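Home Browse Authors Issues About
Search this site Go Advanced

3.2 Collecting the demonstrations

Now for the part of the project that ate most of our June. We wanted a set of demonstrations for the fruit-moving tasks in simulation, and we wanted them from people, with all the small hesitations that people have. Scripted motions were cheaper and we had plenty of those left over from the Entili work, but a policy trained on them had a bad habit of freezing as soon as the fruit was a little off from where the script liked it. So we went back to teleoperation, this time inside the Statura simulator, and asked 6 people from the lab to drive the hand.

Each person wore the tracking glove and watched the simulated table on a monitor. I did the first block myself and I'll admit I was terrible at it! The glove maps my thumb onto the robot's thumb well enough, but the other fingers are longer than mine, and I kept closing too early and batting the fruit away. Melati Wijaya was far better from the start (she put it down to years of playing the violin, I put it down to patience), and we ended up using her first recordings to teach everyone else how to approach.

We kept the layouts very plain on purpose. There is a table, a wall, a couple of dishes and one piece of fruit, and that's it. Endang Goh argued for clutter from day one, and she has a point - we come back to it in Section 5 - but I wanted to know what the learner could do with clean examples before we muddied things. The apple task in Figure 3 was the one we recorded most, and it was also the one people asked to do again.
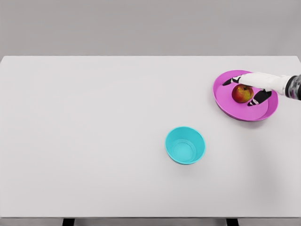 Figure 3. Simulated apple task: the robot hand around the apple on the pink plate, with the teal bowl nearer the front of the table.

Every operator recorded 21 takes per layout, over 7 layouts. Between takes the simulator nudged the dishes and the fruit to new spots, so you couldn't just memorize a path and replay it. We saved joint angles, fingertip contacts and the rendered view at every step. A take counted as good if the fruit came to rest in the target dish and the hand had let go. Larasati Yeoh and I went through the rest by eye, and that's where it got fuzzy. What do you do with a take where the apple rolls out, gets picked up again and makes it home on the second try? At first we threw those out. Then Larasati trained a quick model with them left in, and it was visibly better at recovering from a slip, so back they went.

One thing I'd do differently is the grasp labels. We asked operators to press a foot pedal when they felt they had a firm hold, and people simply forgot, me included. Nadhirah Nugroho wrote a small script that guesses the moment from the contact signals instead, and we used her labels for everything in Section 4. The pedal data is still in the release (dated 2021-12-16) if anyone wants to compare the two, but I wouldn't lean on it much.

Contact: Marlina Jugah, Nonus Lab, Judport | Copyright the authors | Back to top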